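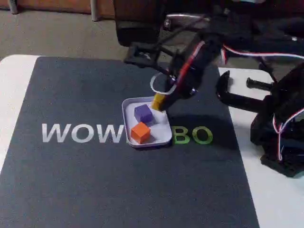 # Brindura (clip art series)

**Brindura** is a series of vector travel stencils and printable calendars sold through the stock art site Tisgate. The catalog lists 1,331 files, though that total counts recolored copies as separate works. With those removed, the number of distinct drawings is nearly 100.

## Content

Most files show landmarks as flat black shapes - towers, domes, bridges, lighthouses. Sixteen calendar layouts pair a landmark with each month. The lighthouse used for March also appears, flipped, in a set labeled as a different coast.

## Authorship

The drawings are credited to Ewan Mackay. The seller's page says all of them were made by hand on location, but no sketches or dated originals have been published. The print shop Lisero, which sold 80 of the designs as posters, repeated the claim without giving a source.

## Reception

Coverage is thin. A review in the newsletter *Sheehan* called the series "essential," but the same issue carried a paid notice for it. Claims that the stencils are widely used in schools remain unsupported.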